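Setting the Table, Again

At Wandetti, the day's work is putting a spoon on a tray. Operators hold a gripper in each hand and do the job themselves, and the recordings go to Hegarty, where a model learns from them. The target for this task is 200 examples.

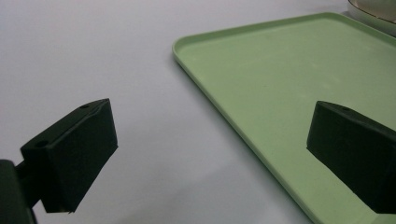 The green tray between the fingers of one gripper, with nothing on it.

Each person does 25 runs and then stops for a break. Eoin Ní Mhurchú, who runs the sessions, throws out any run where the operator hesitates too long — the model copies pauses as readily as it copies good moves.

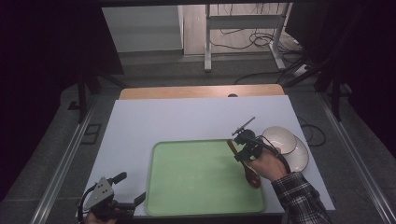

The wooden spoon over the tray, held in the right-hand gripper.

The dishes get moved between runs, and the tray is turned a little. "If everything sits in the same spot, it learns the spot," Ní Mhurchú says. Operators found the grippers awkward at first, mostly in the wrists.

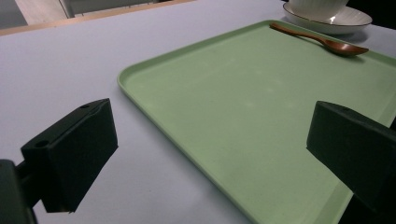

Spoon on the tray, with a cup and saucer just past the rim.

Hegarty plans to try the trained model on a two-armed machine in December. Cups are next on the list at Wandetti, followed by forks.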